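Chapter 7
Working Near Moving Arms: House Rules, Standards and Habits

What this chapter covers: floor marking, hand and arm clearance, cables, glass and other bad surfaces, who stands where, the stop check. Reading time, one evening. Bring your own site rules to class on Monday, we will mark them up.

Start with the rule most new people break first. Know the reach before you power up. Not the reach on the data sheet, the reach with the hand fitted and something in it. A tube or a bottle in the gripper adds length. So does a tool. At Gellmont the students measured the bare arm, taped the floor to match, and then wondered why a cardboard box kept getting knocked off the shelf next to it. The tape was right for an arm holding nothing.

Second rule, same family. Two arms means two envelopes, and they overlap. Draw both. Then draw the place where they cross and write down which arm has right of way in there.

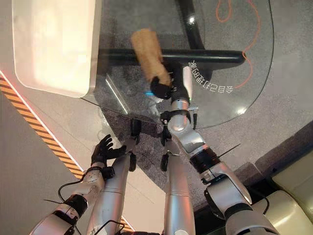
Fig. 7.1 Two-arm work over a glass tabletop, tan tube in the right gripper. Hazard strip on the floor at left.

Floor marking next. Striped tape is cheap and people trust it, so it has to be true. Three questions to ask of any strip on any floor:

Does it mark the reach, or just the edge of the furniture?
Who put it down, and does the log say so?
Has the station moved since?

If you can't answer the last one, pull it up and lay it again. Old tape is worse than none. The Okel handbook we use in this course wants the layout rechecked every 21 working days and after any move, however small. Some sites do it weekly. Fine. Pick a number, write it down, keep to it.

Glass. Needs its own paragraph. Depth cameras can read straight through it, or pick up a reflection and call it an object. Glare makes this worse and it changes with the time of day. A station that passed its check at 9 a.m. may fail at three. So test twice. Slow speed both times, with the height limit set in the controller and not left to the vision system. Edges get tested seperately from the middle, because a curved edge is where the fit goes wrong.

Now people. Most of the incidents in the Clundport log, 154 entries in all, are not dramatic. Pinched sleeve. Bumped elbow. Somebody stepped in to pick up a dropped part. Read a few pages of it and you see the same thing over and over, a person close in, looking at the work and not at the arm.

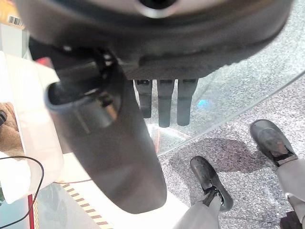 So the standing rule in this book is feet first. Before anyone steps up to a station they look down, find the line, and decide which side of it they are on. If the job needs them close, the arm goes to reduced speed and a second person holds the stop. Holds it, in the hand. A stop button on the far wall does not count.

Cables after that. A hanging loop needs enough slack for full travel and not much more. Move each joint through its range by hand or at crawl speed and watch the loop the whole way. Catches on a clamp? Reroute. Rubs on an edge? Sleeve it or reroute. Do not fix it with one more tie and hope.

Closed shoes, sleeves up, nothing on a lanyard. You know this allready.

The stop check itself. Yichen Qin wrote the version below for the Kofler training line and we have changed very little in it.

1. Say out loud that you are about to test.
2. Arm moving, reduced speed, nothing in the hand.
3. Press. Watch the arm, not the button.
4. Note where it came to rest.
5. Reset. Repeat with the heaviest part you plan to use.
6. Both results in the log, with initials.

It takes almost 11 minutes the first time, less after that. Step 5 gets skipped a lot. A loaded arm can coast further, so the empty result alone tells you little.

Terms you need before Section 7.1: envelope, reduced speed, hold-to-run, protective stop, emergency stop. The last two are different things and get mixed up in reports all the time. Definitions are on page 32, look them up before going on.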